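Unplugging is the hard part: an interview with Yavuz Uysal

2026-08-02

Yavuz Uysal spent 12 years repairing office computers before he joined Plumia, a small company that wants robot arms to take over part of the work on a refurbishing bench. He now leads a team of 5. I asked him how close the machines are to doing the job he used to do.

"Close on some things, far on others," he said. "A screw is fine. You know where it is, you know which way it turns. A cable is different every time you open a case."

Old desktop towers are his standard test. They come in by the pallet from Plendstead, a reseller that wipes and resells office equipment, and no two have been treated the same way. Some have been opened before and put back together by someone in a hurry. Black cables run down between the drive cage and the motherboard, and the small connectors along the board leave little space for a pair of fingers, human or otherwise.

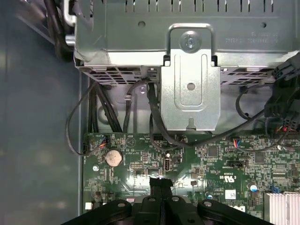 Can a robot take a used computer apart without help today?

Parts of it. On a model we know well, the arm can do the simple steps, and a person still does most of the cables and anything that is stuck.

Uysal keeps a list of tasks by how often a person has to step in. In February the arm tried to unplug the same type of power connector 22 times, and a technician had to help with most of them. The trouble is usually the latch. A person feels it give and stops pushing. The arm has to be told what that feels like, and he says his team is still working out how.

"People see a video of a robot folding a shirt and think we must be done," he said. "Then they ask me about dishes. I tell them I'd be happy with one connector."

Erhan Kahraman, who runs the repair shop Kahraman and has visited the bench twice, is less patient. His shop has 2 full-time technicians and he would like to stop using them for stripping parts. "If it takes four times as long but runs at night, I don't care," he told me. "But it can't break the board. One broken board and I've lost the money I saved."
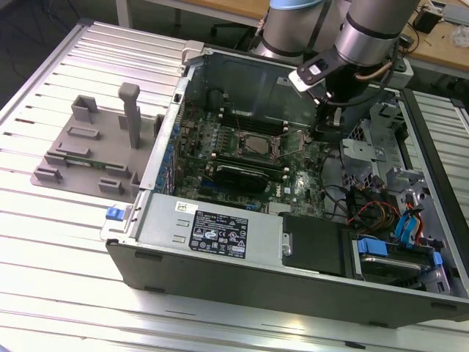
A robot arm reaching into an open desktop tower with a Dell motherboard.

Uysal agrees about the boards. He would like the arm to give up sooner — to stop and call someone when a part doesn't move as expected. A competing system, Jemby, already does this, and he thinks they got that right.

As for homes, he doesn't expect much soon. A bench can be arranged to suit the machine, with trays and rails in fixed places. A kitchen can't. He has a dishwasher, he said, and he still loads it himself.

His next goal is a smaller one: memory modules, in and out, on three models of tower.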